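4.3 What people do with the marks

I should say straight away that this was meant to be the dull section. The plan for the Ninari study was to look at how shared tables get used across a working day, and the wood itself was going to get a paragraph, maybe less, somewhere near the finish tests. Then I started reading the log sheets properly, with a pot of tea and a pencil, and the wood kept coming up. People wrote about knots. They wrote about holes, and seams, and one pale strip that somebody clearly didn't care for at all. So the paragraph has grown into a section, and the finish tests have been moved to 4.4.

A quick reminder of the set-up for anyone who has skipped ahead (I would have). We had 13 tables spread between the Hino rooms and the upstairs workroom at Evangelista, all of them in everyday use before we turned up and all of them still in use now. Each had a pad of log sheets hanging near it, with a box for the task, a box for how long, and a big blank box at the bottom headed "anything about the table". That last box was my idea and I was told it would come back empty. We collected 817 sheets over the whole run, and I've read every one, though I'll admit I read the February ones twice as my notes from the first go were illegible.

The first thing that struck me was how people say where things are. I had drawn a tidy little plan of each table with a grid on it, letters one way and numbers the other, and I was rather proud of it. Hardly anyone used it. They used the timber. "Left of the big knot." "Just past the dark strip." "Level with the hole." Once you've read a few dozen of these you start to see a table top as a sort of map, with the knots as villages and the joins between the strips as lanes, and the grid begins to look like something put there by a person who'd never worked at the table (me).

Some tops are much better at this than others. The table in Figure 4 is the sort that collects place names: strips that don't quite match in tone, knots and oval marks dotted about, the grain all running the long way, and a small dark hole off towards one end. There's plenty to steer by. Compare that with the two plain tops in the smaller Hino room, where the sheets fall back on "my end" and "the window end" and, in one case, simply "over there", which wasn't a great help at the coding stage.

Figure 4. Pale wooden table top made up of strips, with darker knots and oval figure marks in the grain.

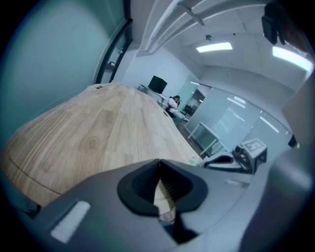 I had to decide how to code all this, and I changed my mind more than once. My first scheme split the remarks into praise and complaint, and it was hopeless. Is "the knot is still there" a complaint? It sounds like one. But I've since heard people say that sort of thing in a perfectly fond tone of voice, the way you'd mention a neighbour's cat. In the end I went with what the mark was being used for. If somebody was using it to say where a thing was, or where it ought to go back to, that went under "placing". If they were using it to claim a bit of table, that was "territory". If they were grumbling that something had caught, rocked, rolled or vanished into it, that was "nuisance". Everything else went under "chat", and there was a lot of chat.

Placing was the one I enjoyed most. On several tables a habit had grown up where shared things (the ruler, the tape, the good scissors) were put down by the same mark every time. We hadn't asked for that and there were no notices about it. A newcomer would write, a bit puzzled, that the scissors were "always by the oval", and a few sheets later the same handwriting would be telling somebody else off for leaving them at the wrong oval! You can follow a person learning a table that way, and it doesn't seem to take them long, though our sheets aren't dated finely enough for me to put a proper figure on it and I'm not going to pretend otherwise.

Territory was trickier. The joins between strips look as if they ought to make good borders, being straight and running the length of the top, but people mostly sit along the long sides, so a join running lengthwise splits the table into your half and the half of whoever is opposite. That's fine for two. With four it leaves the more argumentative question, the one about elbows, completely open. For that they need something across the grain, and wood doesn't offer much across the grain. So they picked knots and drew an imaginary line between them. I found this rather touching. One sheet has a little sketch with two blobs and a dotted line, and "OURS" on one side of it, underlined hard enough to go through the paper.

Nuisance was smaller than I'd expected. I'd gone in fairly sure that people would want a smoother and plainer top, and that the Curus oil we tried at Evangelista would be popular for evening everything out. Some did like it. But the remarks about rolling pencils came from plain tops as much as from the busy ones, and most of those turned out, when I took a level to them, to be about the floor. I've left the floor out of the analysis. Somebody ought to look into it, though, particularly the corner by the Evangelista stairs.

Small holes get a disproportionate amount of attention and deserve a word to themselves. A hole is a place to lose a pin. It's also a thing to poke with a pencil while you're thinking, and I say that as somebody who has done it for years at home. On the sheets the holes come up under every one of my headings, and the question of whether to fill them was the only one that produced anything like a row. I asked it at the end of the study, one short question tacked on to the last sheet: would you like the holes and open knots filled? I thought I was offering a kindness.

The answers were split, and what split them was the kind of work. People doing anything with loose small parts wanted the holes filled, and wanted it done that week, please. People who mostly spread out paper or cloth wanted them left alone. The handful who said they didn't mind either way nearly all added a sentence that made it plain they did mind.

I tried the same thing with height, to see if the wood was simply standing in for some other grievance. The lowest of our tables is 80 cm, which suits some people on their feet and annoys others, and I wondered if the annoyed ones were taking it out on the knots. They weren't, as far as I can tell. Height complaints and mark complaints come from different sheets in different handwriting, and I could find no pattern between them beyond one person who disliked everything and whose sheets I came to look forward to.

There's an obvious objection to all of this: I've been reading what people wrote, and writing is a slow business compared with reaching for a thing and putting it down. Hands may know a table in a way that never gets on to a sheet. When both hands are busy you don't stop to consult a knot, or not so that you'd notice. I've tried to keep that in mind when wording the claims here, and I've gone back and softened a few of them.

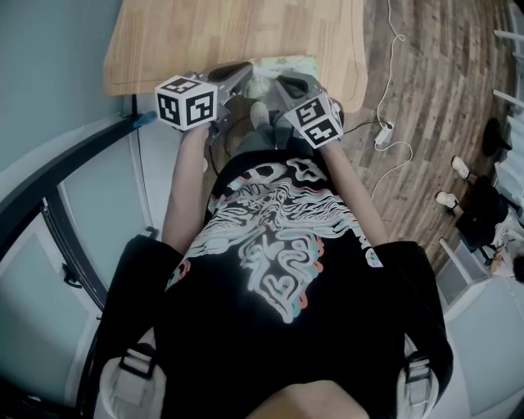

A reader of the first draft went further and said that I had the whole thing backwards. People don't choose a mark and then put things beside it, the comment ran; they put things where the arm naturally comes down, and afterwards they look for the nearest mark to blame. On that view the ovals and knots are only handy labels for places the body had already picked, and a plain top would have exactly the same places on it with no names.

I think that's half right, and I was cross for a day before I thought so. It would explain why the popular marks tend to sit within easy reach of a long side and why so few sheets mention anything in the dead middle of the table. It doesn't explain the scissors. On one of the Hino tables they lived by a knot that was an awkward stretch for everybody, and people grumbled about the stretch and put them back there all the same. When I moved them closer (without telling anyone, sorry) they were back at the knot by the next sheet.

The reader's suggestion for testing it was to turn a table round end for end and see which moved, the habits or the labels. We had the chance to do this once only, when the Evangelista table had to be shifted for the painters, and I wish we'd planned it better. The tape and the ruler followed the wood. The territory line stayed where it was in the room and picked itself a new pair of knots. I don't want to hang much on a single table, but I'd now treat placing and territory as separate habits, and in 4.4 the finish results are broken down that way, with the oiled tops listed first.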